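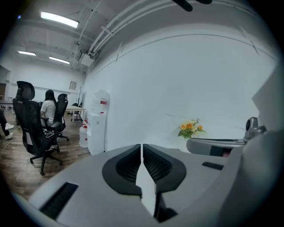 6 min read

Veko waiting room blood pressure monitor: review

Reviewed by Sointu Nurmi
July 29, 2024

The Veko is an automatic blood pressure monitor with a fixed arm tunnel, intended for unsupervised use by patients in a surgery, pharmacy or library. It takes the place of a loose cuff and a member of staff. We had one on loan at Rilldale Health Centre, where it stood in the alcove between reception and the treatment room, and we used it alongside the Ledar monitor we have had for several years. The supplier was Manninen, who delivered it and collected it again. We paid nothing for the loan and agreed no terms about what would be written.

What is in the box

The main unit, a mains lead, one roll of thermal paper, a spare liner for the tunnel, a printed manual and a card of instructions for the wall. The stand is sold separately. A table of normal desk height will do if the patient's chair can be adjusted, but on our first table the elbow rest was too high for shorter patients, and the reading depends on the upper arm being level with the heart. We borrowed a lower table from the health visitors. Anyone ordering the unit should measure first.

Setting up

The clock has to be set before the machine will take a reading. The menu for this is reached by holding the stop button while switching on at the back, and the manual puts it in an appendix. The remaining settings are the language of the voice prompts, the volume, the number of readings per session (one, two or three) and the rest period between them. We set three readings with a one minute rest. The machine can discard the first and print the average of the second and third. It can also print all three, and we chose that, as our nurses like to see the spread.

Voice prompts are clear. The lowest volume could still be heard at the reception desk, so we turned them off in the second week. Two patients then asked for them back, one of whom has poor sight. The volume is now on its lowest setting.

Accuracy

We compared the Veko with a nurse using a manual device and stethoscope. The comparison covered 37 patients, each seated for five minutes beforehand, with the same arm used for both methods. This is too small a group to validate anything and was not meant to. It was meant to show whether the machine was badly out as delivered.

It was not. The mean systolic difference was 2 mmHg, with the Veko reading higher. The mean diastolic difference was 1 mmHg, also higher. The largest single difference was 11 mmHg systolic, in a patient who spoke during the machine reading and was told so by the nurse afterwards. We left that result in.

Patients known to have atrial fibrillation were not included. The Veko shows an irregular pulse symbol when it finds uneven intervals, and the manual says, correctly, that this is not a diagnosis. Our practice is that anyone whose slip carries the symbol has a pulse check by hand the same day. Over the loan period the symbol came up more often than on the Ledar. Most of those slips led to a normal pulse check. A practice with few appointments to spare should take that extra work into account before buying.

Cuff and tunnel

The tunnel accepts arms from 18 to 42 cm. The tightening mechanism draws the cuff in evenly before inflation begins, and it does this faster than the Ledar does. Some patients found the first pull uncomfortable and withdrew the arm, which stops the cycle and releases the pressure at once. The emergency stop is a large red button within reach of the free hand. It worked every time we tried it.

Thick sleeves are the usual source of bad readings on this type of machine. The Veko will measure through a shirt sleeve and gave consistent results when it did. It will also measure through a jumper, and those results were not consistent. There is no warning for this. The wall card says "remove outer clothing", which several people took to mean a coat. We covered the line with a label saying "bare arm or thin sleeve only".

The liner comes off with a zip and can be machine washed. It needs to be fully dry before going back. With one spare this is manageable. The inside of the tunnel behind the liner can be wiped with the usual disinfectant wipes, though the rear edge is awkward to get at and needs a folded wipe pushed in from the far side.

Printing and memory

The printer uses standard thermal rolls. A roll gave us 100 slips at three readings per slip, after which the paper showed a pink stripe and then ran out. Changing it takes under a minute. The slips have the date, time, readings and pulse, and a blank line for the name. Thermal print fades, and slips left on a window sill become unreadable, so patients should hand theirs in before leaving.

The memory holds 2000 readings. When it is full the oldest are overwritten. No name is attached to any of them, which suits a machine in a public area but makes the memory of little use for patient care. It is of some use for management: exported to a spreadsheet, the times showed that we were busiest between half past eight and ten, and that hardly anyone used the machine after four.

Export is by USB cable. There is a network version that sends results to the clinical record, and Manninen quoted for it, but we did not test it and I have no view on whether it works with any particular record system.

Noise and space

The pump is louder than that of the Ledar. In the alcove it was acceptable. In a small consulting room it would be tiresome. The unit needs clear space at the back for the lead and the switch, and the elbow rest projects at the front, so allow 60 cm of table depth. The body does not move during inflation and the rubber feet held on a laminate top.

Servicing

The maker asks for a calibration check every year or every 2000 measurements, whichever comes first. For us the second would come first. At three readings per patient the figure is reached quickly, and a counter in the settings menu shows the total. Before ordering, ask what the check costs, whether it is done on site, and whether a replacement is lent if the unit has to go away. Manninen do the check on site. Their loan unit is subject to availability, and they would not put a turnaround time in writing.

Use by patients

Sointu Leinonen, our lead nurse, kept a log of the occasions on which staff had to help. Most entries are from the first two weeks and most concern the same thing: the patient had put the arm in only as far as the forearm. A sticker showing the elbow position, placed on the rest itself, reduced this. The machine detects a badly placed arm in some cases and displays E2. It does not explain E2 on the screen. We added the meaning to the wall card.

Wheelchair users could reach the tunnel from the left side only, owing to the shape of the rest. This is a fault of the design and was true of the Ledar as well. A loose cuff should be kept for anyone who cannot use the tunnel.

Compared with the Ledar

The Ledar is quieter, has a plainer menu and takes one reading at a time. The Veko is quicker to tighten, averages on its own and has a better printer. In ordinary use both gave readings our nurses were content to record. A practice that already has a working Ledar with a current calibration certificate has little reason to change. One buying for the first time, and wanting repeat readings without staff present, would be better served by the Veko.

For: repeat readings and averaging, washable liner, reliable stop button, clear slips.

Against: stand not included, error codes unexplained on screen, loud pump, short service interval for a busy site, poor access from the right.

We have asked for a price on the unit with the stand and two further liners.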